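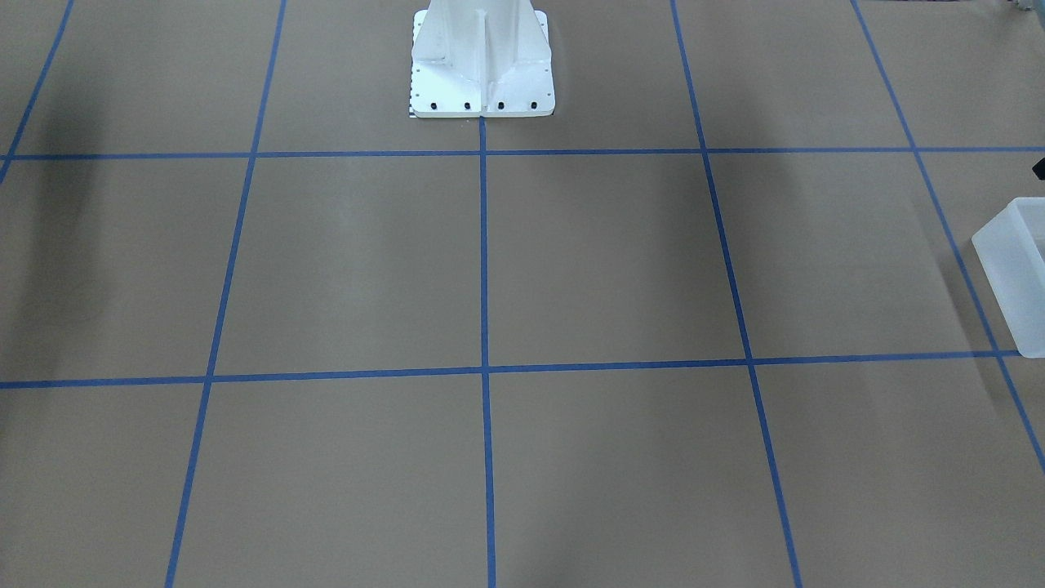 Your dish towels are safe from the robots for a while yet

Maller, the company that wants a machine to do your housework, has published the results of its spring chore trials, and people who fold laundry for a living can unpack their desks again.

The trials ran through May at the firm's workshop in Asside. One robot arm was given 437 attempts at five ordinary jobs: wiping a counter, folding a cloth, putting a cloth in a bin, stacking cups and closing a drawer. Drawers went well. Cups went well as long as they were all the same cup. The cloth had other ideas.

A human folds a dishcloth in a few seconds while thinking about something else. Maller's arm took an average of two minutes, and got a result the company was willing to call a fold in 33 percent of its tries. The report has a category for "partial fold" – a term that will comfort anyone who has ever shared an apartment. 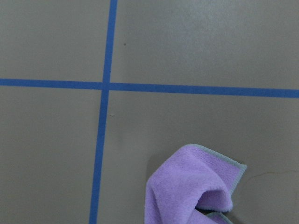

Why is a cloth so much harder than a cup? A cup keeps its shape when you pick it up, so the machine can plan one grip and stick with it, while a crumpled cloth hides its own corners and changes shape every time it's touched.

Wiping was the surprise. The arm could push a cloth along a counter with decent pressure, and it covered the whole area more evenly than the office staff did when they were asked to try. It did not know when to stop. Several runs ended only when the timer did, on a counter that had been clean for some time.

Dijkstra, a hotel supply firm that paid for part of the work, had hoped to see towels folded by the fall. It now talks about "sorting support," meaning the machine would carry things to a person who folds them. Rival Midisach dropped its own folding project last year and went back to vacuum cleaners, which have the good manners to stay on the floor.

Maller says the next round will use larger cloths and a mix of fabrics, and that a home version has no price and no date. The company's own break room, according to the report, is still cleaned by a rota taped to the fridge.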